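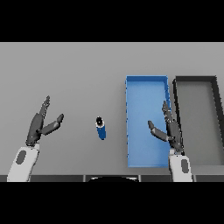 Computer rendering: a robot hand with its fingers spread, at a grey table.

Inulin is now in a lot of foods that used to have no fibre to speak of. It is in yoghurt, white bread, ice cream and almost every bar sold near a checkout. It usually comes from chicory root, it tastes slightly sweet, and it lets the maker print a fibre claim on the front of the pack. I think that claim should be harder to make.

I started reading labels properly in July, after a colleague, Athina Kourkoulas, had three days of bloating and went looking for the cause. She had been eating two Conus bars a day in place of breakfast. The wrapper said "high in fibre" in large letters. The chicory root was on the back under its other name, and she didn't know the two words meant the same thing. Neither did I.

I have nothing against inulin as such. Plenty of people eat it with no trouble, and it does feed some of the bacteria in the gut. My complaint is that a label treats it the same as the fibre in oats, lentils or a pear. A gram is a gram on the panel. In the body they can behave quite differently. Some fibres ferment quickly and some slowly, and some hardly ferment at all. Some hold water and some don't. A shopper sees one number.

At the Tsolakis supermarket in Toltville I went through the cereal and snack aisle with a notebook. I stopped at 130 products. Of those, 28 made a fibre claim on the front and had an isolated fibre among the first few ingredients. Only 3 said on the front what the fibre was. It was one aisle in one shop and I wouldn't call it research, but it was enough to change what I buy.

Marina Economou, a dietitian I spoke to while writing this, was less bothered than I am. Her view is that most people eat too little fibre and that a fortified loaf is better than a plain one if the plain one is what they would have bought anyway. I accept that. I would still like the loaf to tell me.

The fix I have in mind is small. Put the source beside the claim, in the same size type: "high in fibre (from added chicory root)". Flirnau already does something close to it on its muesli, and the box looks no worse for it. People who get along with inulin could keep buying it, and people who don't would find out before they got home.

In the meantime, read the back of the packet. Look for inulin, chicory root fibre, oligofructose or fructo-oligosaccharides. If you are new to them, start with a small serve -- half a bar, say -- and see how you go for a few days before having more.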